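CALL FOR PARTICIPANTS - Starell town flag redesign

Posted 30 April 2019

We want people. Residents, ex-residents, anyone who works in Starell or went to school here. No drawing skill needed, no heraldry needed either.

Short version: the town has a flag, hardly anyone flies it, the council agreed in March to look at a new one. Current one is the full coat of arms on a white sheet with the town name underneath. Can't be read from the pavement. Costs a lot to have made because of the seal, so the library stopped replacing theirs when it frayed.

What you'd be doing

Two evening sessions at the Brornix Hall, upstairs room, lift is working again. First one is looking at flags, old Starell ones included (there was a blue and yellow pennant used by the rowing club, we have a scrap of it and a bad photocopy). Second one is sketching and arguing. Paper, felt, scissors and pens provided. Then a short survey by email once the designs have been tidied up by the print people at Vasetti.

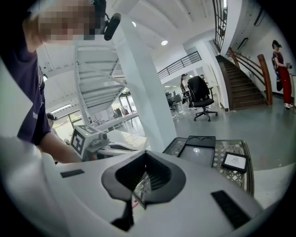 One reply to our first notice asked whether the old arms would be scrapped altogether, and said that if the bridge and the three herons went, so would any interest in the thing round Rojanasak Street. The arms are staying. They belong to the council and will carry on being used on letters, chains, the mayor's car etc. A flag can borrow from them, a heron or the bridge or just the colours, or leave them alone. Up to the group.

Who we're after

Age 16 and up. Under 18s need a signed form, ask for one. We've already had over 140 names from the north side of town and next to none from the south, so if you live south of the river please do put yourself foward. Past entrants in the 2 earlier flag competitions welcome, bring your old design if you've still got it.

What you get

Tea, a sandwich, bus fare back if you keep the ticket. No fee, sorry. Everyone who comes to both sessions gets a small hand flag of the final design when it's made up. First print run is 1000.

Small print

Anything you draw can be used by the project, you'll be credited unless you'd rather not. No commercial logos. No text on the flag, that bit was setled before we started.

How to join

Fill in the card at the library desk or the slip in the newsletter. Name, postcode, which evenings you can't do. Large print cards behind the desk, just ask.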